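**Subject:** Re: [table-play] Small things for sorting baskets?

Oh, I love this question! I've been building these sets since March and could go on all day (I'll try not to).

> On the list, somebody wrote:
>
> I'm putting together a sorting basket for our Calloway play group and I'm stuck on what goes in it. Everything in the shops is either a perfect cube or a perfect ball. Did anyone here find shapes that are a bit more interesting to pick up? And does the basket itself matter, or will any old box do?
>
> Also, how big a table do you use?

Taking your questions out of order, with the table first, as it decides the rest.

1. **Table.** Ours in the Seltelham room has a pale blue mat with a light wooden border, and I wouldn't trade it for anything. Cream and white pieces show up nicely on that blue, so you spot the stragglers at cleanup. If you're making your own, a mat 90 cm long is plenty for two people working side by side.

2. **Basket.** It matters more than I expected! Go oval, small and low. I tried a deep box at first and everyone just tipped it over to see the bottom. Start with it at a far corner, so there's a bit of a trip to make with every piece.

3. **Shapes.** My favorite part. Get some eggs, absolutely, and then get something with a waist. The peanut or bone sort of shape, pinched in the middle and fatter at the ends, is a joy: you can take it by the narrow part or by an end, and it feels like a different job each time.
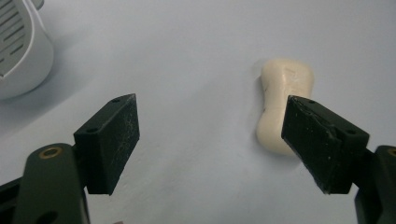
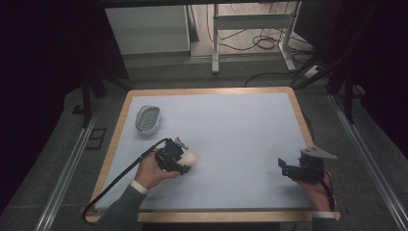
4. **How many.** Fewer than you think. I keep 12 pieces in a set and put out one or two to begin with. A full basket looks wonderful for a minute and then it's all over the floor. The Brurkaleo list that used to float around here had 7 to a set, and that works fine too, especially for short sessions.

5. **Color.** Keep it plain for the first few rounds. With everything white or cream, people sort by shape, and you can bring in the bright ones later for a second game with the same basket.

For sourcing, I get mine from the Midunier swap shelf, where the odd pieces from broken-up sets end up. The last tally taped to the shelf said 1,785 pieces, so there's no shortage! Bring a bag and dig to the bottom, the good lumpy ones sink.

Would love to hear what you end up with, and if anyone has a source for larger eggs, please post it. I only have the one size.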